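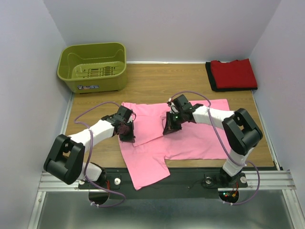 Open Day at the Varela Building: Frequently Asked Questions

Last updated 8 September 2023

What will be demonstrated?
Two-arm garment folding. A pair of arms on a shared bench picks up, spreads and folds cotton tops one at a time. Each session runs 20 minutes, followed by 10 minutes for questions. There is also a short talk on gripper wear in the upstairs meeting room.

Where is it?
Varela Building, Buvarbridge campus, ground floor, Room 4. Use the north entrance. The south entrance is badge-only and the front desk there does not hold the visitor list.

Do I need to register?
Yes. The day is limited to 200 visitors across all sessions. Registration closes when the list is full. Walk-ins are admitted only if a session has free places at its start time.

Is the folding preprogrammed?
No. The arms run a learned policy called Plasisley, which takes camera images and joint positions as input and outputs joint targets for both arms. No fold sequence is stored. Two runs on the same garment will usually differ in where the cloth is grasped and in how many corrections are made.

How was the policy trained?
On 567 teleoperated folding episodes recorded by four operators, most of them in April. Episodes in which the operator dropped the garment and recovered were kept. Episodes stopped by a hardware fault were removed.

How well does it work?
In our last bench test the policy completed 329 folds before the finger pads were replaced. A fold counts as complete if the garment ends as a single rectangle with no sleeve outside the outline. We do not report a success rate on the day, as visitors choose the garments and the mix is uncontrolled.

What happens when a fold fails?
The operator allows up to three further attempts, then pauses the arms and resets the garment by hand. Expect to see this at least once per session. Common causes are a grasp that takes two layers where one was intended, and a sleeve trapped under the body.

Can I bring my own garment?
Yes, within limits. T-shirts and similar tops in plain cotton or cotton blend work best. Buttons, zippers, hoods and drawstrings are not accepted. Very thin or slippery fabrics can be tried at the end of a session if time allows. Garments must be clean. We accept no liability for snags or pad marks.

Can I operate the arms?
Visitors may use the teleoperation station in the second half of each session, two minutes per person. The minimum age is 14. Speed is limited in this mode and the operator keeps the stop button.

How close can I stand?
Behind the yellow floor line at all times. Do not reach over the front rail, including when the arms are still – a paused arm is holding position under power.

Is photography allowed?
Still photos and video are allowed without flash. Flash affects the camera input and will end the run. Tripods are not allowed in Room 4.

What hardware and software are used?
The arms, bench and enclosure are assembled in-house. Motion control and logging run on Wakport, our internal control stack, with joint commands sent at 200 Hz. Wakport is not publicly released. A parts list for the bench is available on request.

Is the room accessible?
Room 4 has step-free access from the north entrance. The meeting room upstairs is reached by elevator. Noise at the bench is low. Ear protection is not required.

Is there parking?
Lot C, free for registered visitors. Enter your plate number on the registration form.

Who do I contact with other questions?
Nana Arthur, demonstration lead, through the contact form on the registration page. Technical questions about the policy are easier to answer at the bench – please hold them for the session if you can.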